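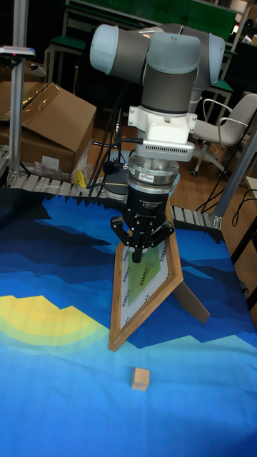 Settimio Pagano thinks a picture frame is a picture frame, and that anyone who spends more than the price of a sandwich on one deserves what they get. He wrote as much under my last review, along with a question I hadn't dealt with properly: does the stand on the Flillunden hold up, or is it the usual flimsy leg that folds the first time you dust?

I've had mine since November, so I can answer him now.

## Flillunden picture frame

The Flillunden is a small wooden frame in light brown, with a white mat inside and a brown stand leg at the back. I bought two from Fontana, one for the shelf in the hall and one to try out with different pictures before writing anything.

**The stand.** It holds. The leg opens with a bit of resistance and stays where you put it. On a hard shelf the frame sits steady and doesn't creep forward. On cloth it is less certain — I had one on a table runner for a week and it went over twice when someone pulled a chair out. A flat mat with no padding is fine.

**The wood.** Pale and plain, and it goes with most things. The corners on my first frame meet cleanly. On the second there is a hairline gap at one corner which you can feel with a fingernail but can't see from a normal distance. I rubbed in a little wax and left it at that.

**The mat.** My main complaint. The white mat comes with small text printed over and over along its edges, and it stays in view once the frame is closed. With the green picture I've got in there it looks fussy, and your eye goes to the lettering first. I turned the mat round on the second frame and the reverse is blank, though slightly creamier in colour. If you are buying for a wedding photo or a child's drawing I would turn it round from the start.

**Changing the picture.** The back is held by 6 metal tabs. They bend easily enough with a butter knife but they are thin, and after swapping pictures roughly 8 times one of them snapped. The rest still keep the back in place. The Taden frame I reviewed last year has turning clips, and those are much better if you like to change things over often.

**Cleaning.** A dry cloth does the wood. The front picks up fingerprints along the bottom edge, where you naturally hold it.

Yulan Duan asked whether it can be hung as well as stood. There is no hook on the back of mine, and the leg would get in the way. Jimside does a hanging version of something similar, but I haven't had one in my hands.

I'd buy the Flillunden again for a picture that is going to stay put. For anything else I'd get the Taden. Settimio can keep his sandwich money — the cheap one he recommended is in the drawer with its leg off.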